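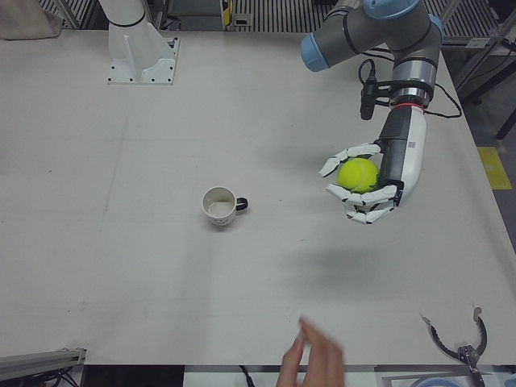 White mug, black handle, one tennis ball.

I've had the white mug for years and it has outlived two desks. It's small, which suits me, and the black handle makes it easy to find on a white table. I paid 50 cents for it at a yard sale in Lockwood. 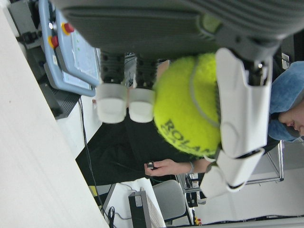 Tennis balls pile up faster than mugs do. I play on Sundays with Chaminda Wijesinghe, and we go through a can a month – more in July. The felt goes first, then the bounce. I sort by feel, but I also look at the lettering next to the seam, and if it still reads dark the ball usually has some life left. The dead ones go in a drawer or under chair legs. 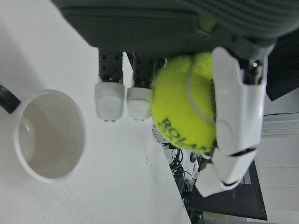
The mug, empty, and the ball with ROLAND on it.

Next week I'll sort out the drawer. The mug stays on the table.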